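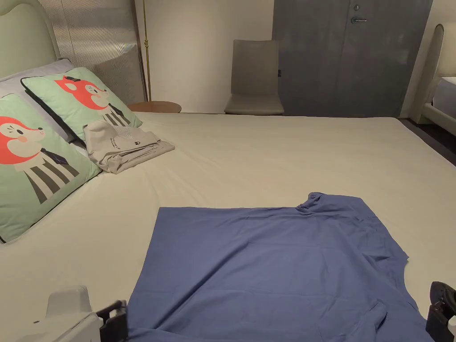 Why the left jaw kept letting go of the shirt

4 min read

Home Projects Notes About

I have spent most of July on T-shirts. The job is to take a short-sleeved shirt laid flat on a bed, fold it and put it on the pile. The gripper is a Gratwood pair, one jaw each side, and until last month it did this well enough for me to stop watching every run.

Then it started dropping the left side. The jaw closed, the log said "holding", and the cloth slid out halfway through the lift. Out of 101 folds I lost 42, and the log called every one of them a success.

I blamed the sheet first. A fitted sheet has some give, and the jaw can pinch sheet and shirt together. I pulled it tighter and got the same result. Then I blamed the creases near the sleeve and smoothed them out by hand. Same again.

The fault was a screw in the bracket. It had backed out far enough for the jaw to close at a slight angle, so the tips met at one corner only. The motor felt resistance and reported a grip. Rautiainen's manual for the drive says to check that screw every 1,000 cycles. I was well past that.

I have put in thread lock and added a second check after the lift. It has run 7 shirts since without a drop. I'll do a longer run before I trust it near anything with buttons.

Recent posts
Moving the Jollside controller to a new case
Socks, part two
Zurkelden cable order: what arrived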